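Notebook, glaze bench, Tuesday, started writing at 4 in the afternoon with coffee

OK, the crawling on the satin white. I've been putting off writing this up properly and Mavis asked me twice at lunch where the notes were, so this is me doing it.

Background for anybody reading who wasn't in the room in June: we switched the satin white over to the new clay body from Brukard and for a couple of weeks everything looked lovely. Then the bowls started coming out with bare patches near the foot and along the inside curve, the glaze pulled back into fat little rolled edges like water on a waxed car. Mugs were fine! Flat tiles were fine! Only the bowls, and only some of the bowls, and I spent far too long being sure it was the bowls' fault.

What I tried first was the bisque. Joon-young's idea, and a good one. He thought we were handling the ware too much between bisque and glazing and leaving hand lotion or plain old skin grease on it. So we wiped half of a batch down with a damp sponge, let them sit overnight on the rack, and glazed with gloves on. The other half got the usual treatment, which is to say me with a sandwich. The wiped ones crawled a bit less. Not enough less. I'm going to keep wiping anyway, it takes no time and the dust on that shelf is disgusting.

Then I went after thickness. The satin has a lot of clay in it and it goes on like yogurt if you let it. I had the bucket thinned until it ran off the stick in one unbroken line and did single dips at a count of three, then two, then a really fast one where I basically waved the bowl at the bucket. Fast dip: no crawling, but also you could see the body through it and it looked like skim milk. Count of two: crawling in the curve only. Count of three: crawling everywhere and one bowl that shed a piece the size of my thumbnail onto the kiln shelf (kiln wash saved us, thank you past me).

So thickness matters, fine, it always does. But the old body took a count of three without complaining, so thickness can't be the whole story.

Next thing I looked at was the raw glaze before it went in the kiln, and I'm embarrassed I didn't do that on day one. Put a glazed bowl under the desk lamp and there they were, tiny cracks in the dry glaze, like a dried-up puddle. The mugs had hardly any. The bowls had them thick on the inside curve, exactly where the bare patches end up. I showed Emmett and he just said "well, there you go" and went back to wedging.

The glaze is shrinking too much as it dries, it cracks, and when it melts the pieces pull away from each other along the cracks. The new body must drink up water faster than the old one, so the coat builds thicker for the same dip. Both problems at once. That's my theory and I'm fairly attached to it now.

To get the shrinkage down I'm swapping part of the raw kaolin for calcined. Loretta did this years ago with a matte black at her old place and says she went half and half and never looked back. I didn't have any calcined so I made some, which is just a bisque bowl full of kaolin powder riding along in the regular bisque firing. Please do not fill the bowl to the top, whoever does this next. And please wear the mask when you tip it out. It puffs.

Batch is 2000 grams dry. I screened it twice through the 80 mesh and then gave up on the finer one because the Grastov sieve has a tear near the rim again. Someone needs to order a new one. It's probably going to be me.

Test pieces: small bowls from the new body, all thrown by Shiela on the same afternoon so I can't blame the throwing. Labeled on the foot in iron oxide. Note to self, the A series is the old recipe, B is half calcined, C is all calcined. I expect C to powder off on my fingers before it ever gets to the kiln, but I want to see it do that with my own eyes.

First look at the dried glaze on B: way better. A couple of hairlines down in the curve on the thickest one, nothing on the rest. C is, as predicted, like touching a moth. I got it into the kiln with two fingertips and a lot of breath holding.

One thing I hadn't thought about is that the bucket settles differently now. B went hard on the bottom over lunch and it took the drill mixer and some language to get it back. I put in a pinch of Epsom salts dissolved in hot water and it behaved after that. Should write down how much a pinch is. I know, Mavis, I know.

While all that dries, a word on the colors, because the satin is only going to be the liner. The outsides are a separate argument and we've been having it for weeks. Emmett wants everything in one quiet gray. Shiela and I want the pinks and the blue-greens, and we'd like them to sit next to each other on a table without looking like a kids' party. I think the pinks can go a lot dustier than people expect and still read as pink, and a streaky teal does most of its own work.

Pink bowl, then the red and teal plates:

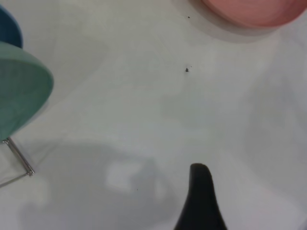
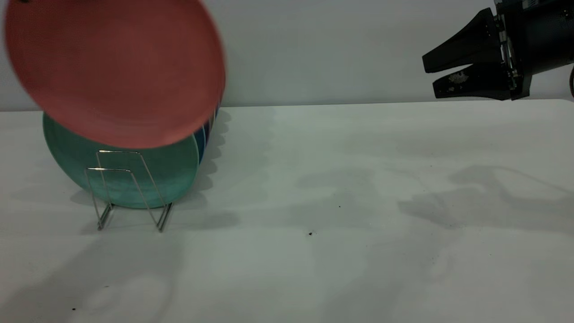 Anyway, the outside glazes overlap the liner at the rim, and that's my next worry. If the satin is pulling back even slightly under there, the overlap will show it first, with a nasty little bald line right where your lip goes. I want to do the overlap test on B only, and only if it comes out clean. No sense in doing it on a glaze I'm going to change again.

Firing plan: slow to start, because I suspect we've also been shoving damp pots in. Everything glazed today stays out overnight with the fan on. Candle tomorrow morning with the lid cracked, hold at 300 until a mirror over the peephole stops fogging, then our normal schedule. Joon-young thinks the hold is superstition. He may be right, but it costs us an hour and I sleep better.

The Omodari controller has been reading a bit odd on the way down, by the way. It jumped twice last week and then settled. I've put cones on all three shelves so we're not depending on it. If the middle shelf cone and the readout disagree again I'm calling them.

Other stuff, not glaze:

Shelf 138 in the damp room has a crack running in from the back corner. I've turned it so the crack faces out and put tape on it. Nothing heavy there please.

The Kütt scale needs new batteries. It drifted while I was weighing the kaolin and I had to start that whole weigh-out over, so if you were wondering what the yelling was.

Loretta wants her turning tools back, the ones with the blue handles. I have one. I don't have the other one.

To do before unloading: write the C numbers on the card (they're on my arm at the moment), clean the sieve, email about the sieve, and find out if Brukard changed anything in the body between our first bags and these ones. The bags look the same but the clay in the newer ones feels shorter to me when I wedge it. Shiela says she felt it too. Emmett says we're both imagining things. I've kept back a lump from each and will fire two bars side by side and weigh them wet and dry, and then we'll know about the absorption at least.

Kiln's loaded except for the top shelf. Leaving room there for Mavis's lids if she gets them waxed by tonight.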